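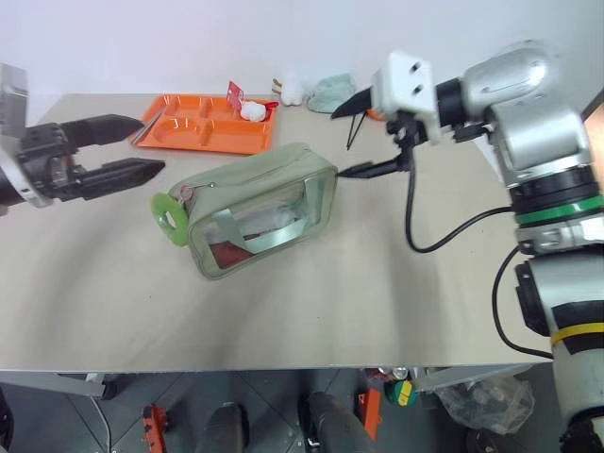 The pale green zippered pencil case, with its clear end window

Apr 7, 2020 – Stationery maker Saster is delighted to announce that its new fabric pencil case, the Imia, will be in shops and on its website from May, priced at £24.

Anyone who has ever tipped a whole bag out on to the table to find one rubber will, we hope, feel rather fond of it! The Imia is a roomy rectangular pouch with a zip, and the clear plastic panel at the end, framed in green fabric, lets you peek in and spot what you're after (the red thing at the bottom, say) before you start rummaging.

"I've carried a pencil case every day since I was at school, and I must have grumbled about every one of them," says designer Yeison Espinoza. "We made 36 samples of this one before we were happy, and my family had to hear about all of them, poor things."

Orders of 2 or more will be posted free of charge. Schools and clubs wanting larger numbers are warmly invited to get in touch with the Saster sales team.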